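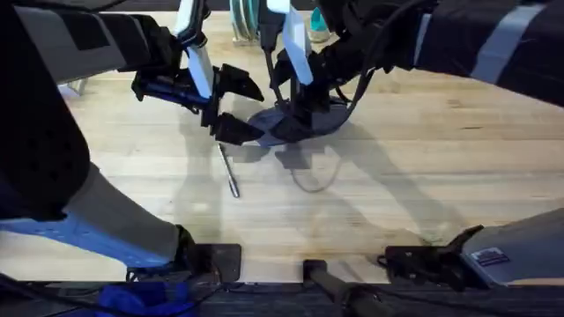 Trireo Printed Finger Kit – for two-arm benches at home

The Trireo is a set of printed finger parts for people who build a two-arm bench at home or in a shared workshop. Benjamín Godoy draws and prints the parts at the Zelwood workshop and packs each set himself.

The body parts have slanted vent slots. All parts are black and matte. You can drill the crossbar for your own bracket, but please keep 8 mm from the edge.

What is in the bag
Finger parts for one arm
Screws, 13 pieces
Printed sheet with the assembly steps

Finger opening: 80 mm
Weight with screws: 125 g
Color: black only

Metal bits, small electronics with a cable and soft cases are good things to practice with. A soft case is the more difficult one – the fabric folds when you close too fast, so begin with a low speed.

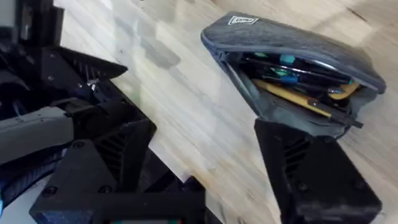 Open pencil case with tools, next to the printed finger

The Numell cable guide is sold separately. It keeps the wires close to the wrist, and with two arms working near each other I recommend it. Order both together and they travel in one parcel from Villanueva.

The set from February has a shorter crossbar. If you have this one, write to us before you order spare fingers.

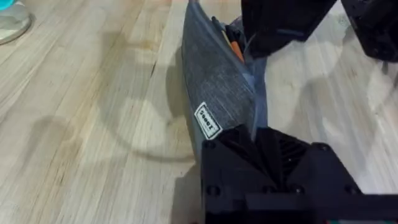 Can I print the spare parts myself?
The files for the fingers come with every order, and you can print them for your own bench. We don't share the file of the body.

Page updated 26/04/2026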